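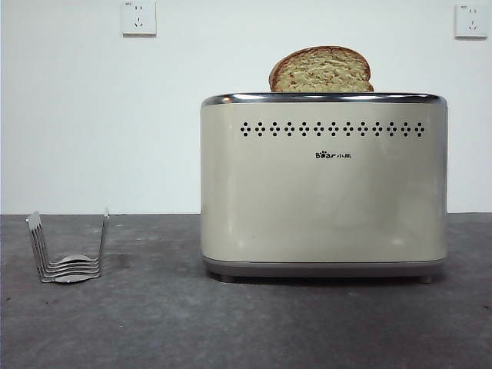 VISIT REPORTS

Home | Visits | Fairs | Contact
Search this site Go

Kuvetti opened its Steltum workshop to visitors in September. We got there at 2 in the afternoon and went straight to the breakfast station, where examples are gathered for a learning system called Meredith. The task is toast. An operator guides the arm through it, and each run is saved as one example.

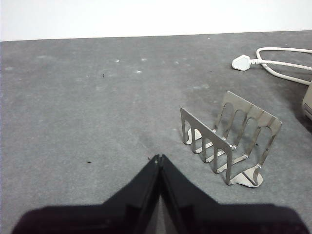 The station had 430 examples on file. Staff want 200 more with the rack set down at different angles before they train again. A shift is 8 hours, with a break after every batch. Visitors could look through saved runs on a screen by the door. The bus back to Fikdale stops outside.

Print this page | E-mail this page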